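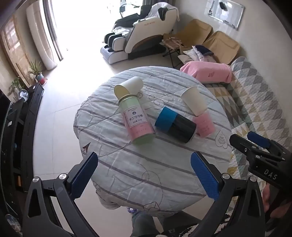 Notebook > Bench entries > Cocoa

Entries Recipes Equipment Suppliers Search

October 16, 2021

Grinder run on the Brondimar nibs, second sack. First sack was used up in February and the notes on it are thin, so treat this as a fresh start.

Nibs warmed in the low oven before loading. Marti grinder, stones cleaned and dried overnight, tension at the lower mark. Charge added by the spoonful until the stones stopped catching. Total charge 225 g. Any more and the paste climbs the drum wall and sits there.

Sugar held back until the nibs were fully liquid. Last time it went in early and the motor laboured. No such trouble today, although the belt squeals on starting and the spare is still on order from Nesen.

Run time 48 hours, lid off for the last part to let the sharp smell go. The vinegar note was strong at the start and faint by the end. Washington thinks it could take longer. I would stop here; the fruit goes flat if it is pushed.

Texture: smooth on the tongue, slight drag at the back. Micrometer reading not taken, battery dead.

Tempering on the slab, by hand. Three attempts. First set dull with grey streaks. Second was better but soft at the corners. Third had a clean snap and came out of the moulds without tapping. The difference between second and third was the slab, which had warmed up under the earlier batches. Wipe it down with cold water and dry it properly between goes.

Sticks: poured into the narrow Plisico moulds. Air bubbles at the ends of several. Knock the mould on the bench before it goes in the fridge, then again after a short wait. Chill for 40 minutes. Sticks stirred into hot milk melt slowly and leave grit at the bottom of the mug, so the drinking version wants a finer grind or more cocoa butter. Try more butter first.

To do
Belt.
Micrometer battery.
Label the tubs with sack number as well as date.
Ask Alois for his roast sheet.

Comments

Alois Eberhard: Roast sheet is in the blue folder. I took this sack darker than the first, so don't compare them directly.

Washington Guerra: Still say the acid needs longer. Put a tub by for me and I'll run it on.

Alois Eberhard: Grit may be the sugar. Try milling it on its own before it goes in.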